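**PRESS RELEASE**

Dusville, 10/13/25

# Grelby publishes results of hand-held gripper comparison

**Two finger designs and two camera positions tested on nested containers; measurement files and test procedure released with the report**

Grelby, the Dusville test workshop for gripping and handling equipment, has published the results of a comparison between two finger sets for hand-held grippers. The work covered finger shape, camera position and the behaviour of the trigger linkage under repeated use. The report, the measurement files and the written test procedure are available from today.

Hand-held grippers are used to record how a person picks up and places objects, so that the same motion can later be carried out by an arm. The quality of the recording depends on the tool as much as on the operator. A finger that slips, or a camera that loses sight of the fingertips at the wrong moment, produces a recording that cannot be replayed. Grelby's customers have asked for like-for-like figures on these points since the workshop opened its hand-held programme in April.

## What was compared

The first finger set, Setine, is a curved design with a stiff outer edge and a hollow centre that lets the inner face give under load. The second, La, is a flat parallel design with a replaceable pad. Both were fitted to the same gripper body and driven by the same trigger linkage, with the stroke limited to the same value by a mechanical stop.

Each finger set was tested with the camera in a high position, looking down over the knuckle, and in a low position, closer to the line of the fingers. This gave 4 configurations. The exposure, lens and recording rate were held constant throughout. Position tracking used printed markers fixed to the top of the tool body.

The main task was the separation and stacking of shallow open-topped plastic containers. Thin rims are difficult for most fingers: the contact area is small, the wall flexes, and two nested containers tend to lift together. The secondary tasks were a bottle transfer and a cable lift. These are reported in less detail, as the results did not separate the two designs.

## Main results

A total of 1000 trials was recorded, divided equally between the configurations. A trial was marked as failed if the container was dropped, if two containers were lifted in place of one, or if tracking was lost for long enough to break the recording. There were 127 failures in all.

- Setine produced fewer drops than La on curved rims and at container corners. The inner face followed the rim and the grip held when the wrist was turned.
- La was the better design for separating nested containers. The flat pad could be set against a single rim, where the thicker Setine fingertip tended to catch the one below.
- The high camera position gave a clearer view of the approach but lost the contact point during the final part of the closing stroke.
- The low camera position kept the contact point in view for longer. It was more sensitive to reflections from polished table surfaces.
- Loss of tracking was linked mainly to the angle of the tool. Finger choice had no measurable effect.

Neither design was better across the full set of tasks. Grelby recommends Setine for general handling of rounded or flexible objects and La where thin parts must be taken one at a time. Customers who already own one set are unlikely to gain enough from the other to justify a change unless their work falls clearly into one of these groups.

## Wear and linkage play

Play in the trigger linkage was measured before the first trial and after the last. The increase was within the tolerance given in the procedure for both finger sets. The La pads showed visible polishing at the leading edge and were replaced once, at the halfway point. The Setine fingers were not replaced. Full readings are given in the second annex of the report.

One fault was found during the work. The cable exit on the tool body allowed the lead to pull against the connector when the wrist was turned outwards – a movement that occurs often when stacking. A strain relief clip was fitted and the affected trials were repeated. The clip drawing is included with the measurement files and may be used without charge.

## Test arrangement

Trials were carried out on a wooden table under ordinary room lighting. No backdrop or matt covering was used. Earlier comparisons by the workshop were made in a screened booth with diffuse light, and several customers reported that their own results were poorer than the published ones. The present figures should be closer to what can be expected in daily use, although they are not directly comparable with the earlier series.

Containers were returned to approximate start positions between trials, with no fixed jig. Operators changed over at set intervals and were not told the failure count during a session.
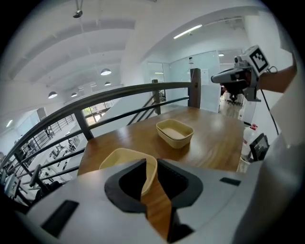
## Availability

The report, the measurement files and the test procedure can be requested from Grelby free of charge. Raw recordings are supplied on a drive at the cost of the drive and postage.

Both finger sets are held in stock. They fit the current gripper body without changes; older bodies need an adapter plate, which is supplied on request. The low camera bracket will be offered as a separate part once the drawing has been revised to take the strain relief clip.

## Further work

A second round will compare controllers for arm-mounted use of the same fingers. It will use the container task in its present form, so that hand-held and arm-mounted results can be set side by side. The procedure for this round is in draft – comments from users are invited before it is fixed.

## About Grelby

Grelby tests and supplies grippers, finger sets, brackets and related parts for research and light industrial use. The workshop is based in Dusville and publishes its test procedures in full.

**Press contact:** Grelby press desk, Dusville

– ends –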